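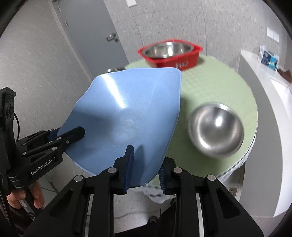
Thaddäus Tanner writes that in his kitchen at Traltow the dustpan was always washed last, after the bowls, and that he would like to see this order at the front of the section and not hidden in a note. We have moved it to step 1.

4.3 Washing and putting back the table items

This section is for the dustpan, the steel bowls and the plastic basins of the Wadside household set. Before you start, clear one side of the table. If the table has a cloth with fringe, fold the fringe up under the edge, so that it does not catch on the items.

1. Sort the items in two groups. Bowls and basins used for food are the first group. The dustpan is the second group and it is always washed last.

2. Empty the dustpan into the waste bin. Knock the back edge two times softly against the inside of the bin. Do not knock the front lip.

3. Wash the bowls with warm water and a soft sponge. Do not use steel wool, it leaves scratches which stay visible.

4. Dry every bowl by hand, first inside and then outside.

5. Wash the dustpan in a separate bucket. Use another cloth than the one for the bowls.

6. Look along the front lip of the dustpan against the light. A lip which is bent will leave a line of dust on the floor. If it is bent, see 4.5.

7. Put the smaller bowl into the larger one, and the bowls into the basin. The heaviest item goes at the bottom of the shelf.

8. Hang the dustpan on its hook. The hook must be fixed 176 cm or lower from the floor.

Note: Bowls may be nested only when they are fully dry. Two wet steel bowls can stick together. If this happens, put the lower bowl in warm water for a short time and turn the upper one slowly. Do not pull with a knife or spoon between the rims.

Note: The table cloth should be taken off for washing when it has spots. Please read the label of the cloth first, as it is not part of the set.

Caution: Do not pour boiling water into the plastic basin or over the dustpan. The plastic can become soft and lose its form.

Caution: Never carry food in the dustpan, also not when it is new.

Spare hooks can be ordered from Laryea under part number 316. Please give the color of your dustpan in the order.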